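The Grirus Family Record Binder

Last updated: March

I've been making these binders at my kitchen counter for my own family papers since before I sold a single one, and I still use the first one (it has a coffee ring on the cover and I refuse to replace it). If your great-aunts left you funeral cards, naturalization papers and letters folded in eighths, you know the problem. Shoebox, then bigger shoebox, then a closet!

The Grirus holds up to 300 letter-size sheets on a three-ring spine, and the rings are the D-shaped kind so the pages lie flat on the back cover. You get 10 tabbed dividers with it. I leave the tabs blank, and yes, I know some people want them printed by surname. I tried that once and spent a whole Monday arguing with my printer, so blank they stay.

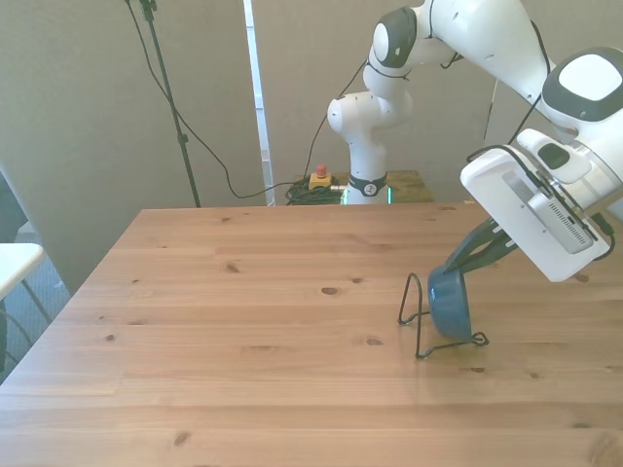

Blue bowl on a black wire stand

Sleeves are sold separately in a pack from Bollside. They're clear, acid-free and top-loading, and I like that they don't cling to old newsprint the way my cheap ones did. Long documents like deeds go in the fold-out sleeve, which comes two to a pack. Please don't laminate anything first, I'm begging you.

The other thing people ask me for is the chart paper. It's the Narevow five-generation sheet, cream colored, with enough room on each line for a maiden name and a nickname and a question mark. My own Devadiga line has a lot of question marks. There's space on the back for sources, and I'd fill that in as you go (I didn't, and I'm still hunting for a baptism I know I found once).

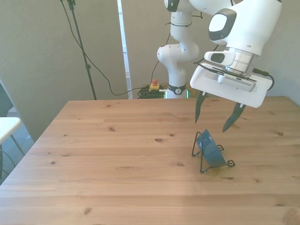

Photo: Tonantzin Alvarado

Item 222 is the binder by itself in dark green. Item 1333 is the binder with one sleeve pack and a pad of chart paper, and it's the one I'd get if you're starting from the shoebox. Both ship flat with the dividers tucked inside the front cover.

If a ring arrives bent, write to me and I'll send another binder, and you can keep the bent one for recipes or whatever you like. The gray cover is sold out for now and I'm waiting on more board, so check back if you need it to match an older set.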